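We use cookies to remember your preferences. Accept all | Manage settings

Bin-Picking Cell, Weekly Safety Walk with Comments
Site: Pomare workshop, back bay
Inspector: Kirsty Mackay
Chore under trial: tidying up toys

1. Emergency stop within reach of the operator's chair – PASS
Comment: The chair has been moved closer to the button. Last time the button was moved closer to the chair, so we are making progress from both ends.

2. Arm speed limited with people in the bay – PASS
Comment: At this speed you could outrun it while filling out this form.

3. Bins clamped – PASS
Comment: Tugged both clamps on the rear bin. Please keep checking them at the start of every shift.

4. Cables clear of the arm's travel – PASS, WITH NOTE
Comment: The yellow one makes a wide loop near the gripper mount. Watch it through a full wrist turn before the long run.

5. Bin condition – NOTE
Comment: Far wall of the front bin is badly scuffed. Run a thumb along it for burrs, with the arm off. Toy truck and dinosaur to be looked over for cracks at the same time. 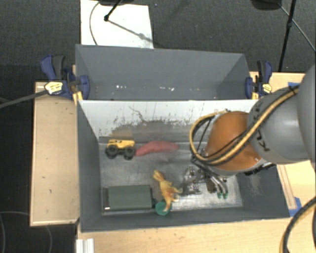
Kiri Halliday wants it on record that her four-year-old clears a bigger mess in 11 minutes, given a cracker, and has never needed a risk assessment. She would also like to know when the thing will do laundry.

6. Pick log up to date – FAIL
Comment: The log says 568 picks. The counter says 195. One of them is an optimist. No run of 3,000 gets my signature until they agree.

7. Unattended running – NOT PERMITTED
Comment: Bevan Sutcliffe asked again. Can a machine tidy a playroom yet? It can tidy a bin, with an adult watching, which also describes most of my relatives.

Open actions: log (Bevan), burr check (Hamish Prendergast), cable watch (me). Recheck in October.

4 comments | 11 shares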